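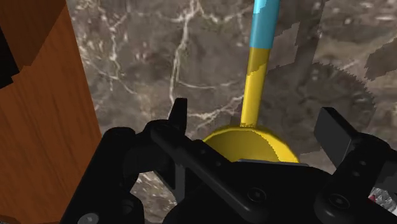 Simulation: Ein schwarzer Greifer vor einem gelb-blauen Gegenstand. Bild am Computer berechnet.

Regeln für Roboterarme: Wer darf wann was?

Stand: 25.6.26. Text: Szu-yu Ng. Fachliche Durchsicht: Yao-tsung Cheung. Für Kinder ab 8 Jahren.

Ein Roboterarm ist eine Maschine mit mehreren Gelenken. In jedem Gelenk sitzt ein Motor. Am Ende des Arms ist ein Werkzeug befestigt, zum Beispiel ein Greifer mit zwei Fingern. Der Greifer kann etwas festhalten. Er weiß aber von sich aus nicht, was er festhält und wie fest er drücken darf. Das legen Menschen fest, und dafür brauchen sie Regeln.

Die Regeln in diesem Text gelten in der Lernwerkstatt Mendutham. Viele davon findet man in ähnlicher Form auch in Fabriken und Laboren.

Was ist eine Norm?

Eine Norm ist ein Text, auf den sich Fachleute geeinigt haben. Darin steht zum Beispiel, wie ein Schalter aussehen soll, mit dem man eine Maschine schnell anhält. Wenn alle Hersteller sich daran halten, muss man den Schalter nicht bei jeder Maschine neu suchen lernen. Für Roboter gibt es eigene Normen. Sie sind lang und für Erwachsene geschrieben. Unsere Werkstattordnung ist kürzer: Sie hat 50 Sätze und hängt neben der Tür.

Eine Norm ist zunächst kein Gesetz. Ein Gesetz kann aber verlangen, dass eine Maschine sicher ist, und eine Norm beschreibt dann einen anerkannten Weg dorthin.

Erst rechnen, dann bewegen

Bevor ein neuer Ablauf an einem echten Arm gestartet wird, läuft er bei uns in der Simulation. Eine Simulation ist eine Nachbildung im Computer. Der Arm, die Arbeitsfläche und alle Gegenstände darauf bestehen nur aus Zahlen. Stößt der Arm dort gegen eine Wand, geht nichts kaputt, und niemand verletzt sich.

Unser Programm für diese Versuche heißt Fadlow. Für den Ablauf »Greifen und Ablegen« wurden im März 277 Versuche gerechnet. Davon wurden 196 als bestanden gewertet. Bestanden heißt: Der Gegenstand liegt am Ende im Zielbereich, und der Arm hat unterwegs nichts anderes berührt. Beide Bedingungen müssen erfüllt sein. Ein Versuch, bei dem der Gegenstand richtig liegt, der Arm aber unterwegs angestoßen ist, zählt als nicht bestanden.

Auch die nicht bestandenen Versuche werden gespeichert. Wer sie löscht, kann den Fehler später nicht mehr suchen.

Eine Simulation ist allerdings nie ganz genau. Wie rutschig eine Oberfläche ist oder wie stark sich Gummi verformt, lässt sich nur annähernd berechnen. Deshalb ersetzt ein bestandener Versuch im Computer die Prüfung am echten Arm nicht.

Der Arbeitsraum

Der Bereich, den ein Arm mit seinem Werkzeug erreichen kann, heißt Arbeitsraum. Man darf ihn sich nicht wie eine Tischplatte vorstellen. Er reicht auch nach oben, zur Seite und manchmal nach hinten. Außerdem bewegt sich nicht nur der Greifer -- auch die Glieder weiter unten am Arm schwenken mit und brauchen Platz.

Im Arbeitsraum gelten bei uns diese Sätze:

Solange der Arm eingeschaltet ist, bleiben die Hände draußen.

Gegenstände werden nur umgestellt, wenn die aufsichtführende Person »Frei« gesagt hat.

Lange Haare werden zusammengebunden, Schals und Kordeln abgelegt.

Verschiedene Formen prüfen

Ein Greifer, der nur Würfel halten kann, ist für viele Aufgaben ungeeignet. Zu einer guten Prüfung gehören deshalb Dinge mit verschiedenen Formen. Auf der simulierten Arbeitsfläche liegen und stehen unter anderem ein Trichter, ein Spatel, eine Pumpflasche und das Modell einer Hand. Ein Trichter ist an einem Ende weit und am anderen schmal. Eine Flasche mit rundem Bauch bietet zwei geraden Fingern wenig Auflage. Ein Spatel hat ein flaches Blatt und wird je nach Richtung ganz unterschiedlich gefasst.

Vor der Prüfung wird aufgeschrieben, welche Gegenstände benutzt werden. Danach wird die Liste nicht mehr geändert, auch wenn ein Gegenstand schwierig ist.

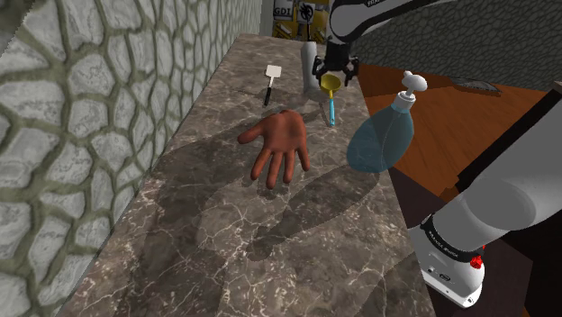
Anhalten

Jeder echte Arm in der Werkstatt hat einen Not-Halt. Das ist ein roter Taster auf gelbem Grund. Wird er gedrückt, hält der Arm an. Drücken darf ihn jeder, ohne vorher zu fragen. Wieder einschalten darf nur die Aufsicht, und zwar erst, wenn der Grund für das Anhalten geklärt ist.

Das Protokoll

Nach jeder Übung wird ein Blatt ausgefüllt. Bei uns heißt es Fung-Blatt, nach der Firma, von der die Vordrucke stammen. Eingetragen werden der Name des Ablaufs, die Zahl der Versuche, die Zahl der bestandenen Versuche und alles, was aufgefallen ist. »Hat geklappt« reicht als Eintrag nicht. Besser ist: »Finger hat Rand berührt, Gegenstand ist gekippt.«

Wörter zum Nachschlagen

Ablauf: die festgelegte Reihenfolge der Bewegungen
Aufsicht: die erwachsene Person, die für den Arm zuständig ist
Glied: ein starres Stück des Arms zwischen zwei Gelenken
Not-Halt: Einrichtung zum schnellen Anhalten

Die vollständige Werkstattordnung liegt in der Mappe Drerico im ersten Regal.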